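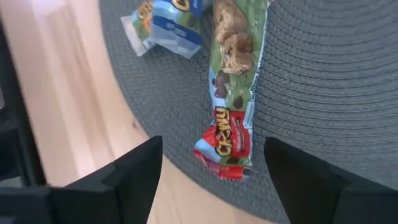 3. Packing your snacks and setting the meal timer

4 min read

Right, you've got the Grillasura out of its box and the legs are on (if they're not, go back to section 2, I'll wait). Before you light anything, sort out the food you'll eat while it heats up. I never used to bother and I was always grumpy by the time the sausages went on!

1. Put a few cereal bars in the side pocket of the carry bag. I like the chewy granola sort with chocolate in, but anything that doesn't need a plate will do.

2. Clip the timer to the left handle. It goes on with the screen facing you, and you'll hear a click.

3. Hold the round button until the screen flashes, then set it to 30 minutes. That's your warm-up. My friend Yến Từ swears by 40, and on a windy day at Imstead I'd go along with her.

4. Open the bottom vent all the way and light the charcoal. Leave the lid off for now.

5. When the timer beeps, put the lid on and wait for the needle to reach 200. Mine always creeps a bit over 200 and then settles, so don't start fiddling with the vent straight away.

Note: if the screen shows 506, the battery is low. It looks like a terribly serious fault (I nearly sent my first one back) but a fresh battery clears it.

Caution: keep the carry bag well away from the grill, snacks and all. The lining melts, and chocolate near a hot lid makes a horrible mess of the zip.

Caution: don't use the timer clip to hang tongs. It isn't strong enough, and a spare from Koltov takes ages to arrive.

6. Once you've eaten, press the round button twice to switch the timer off and shut both vents. Let everything cool completely before you pack up. Emptying the ash tray is in section 4, along with the brush I use on the grate.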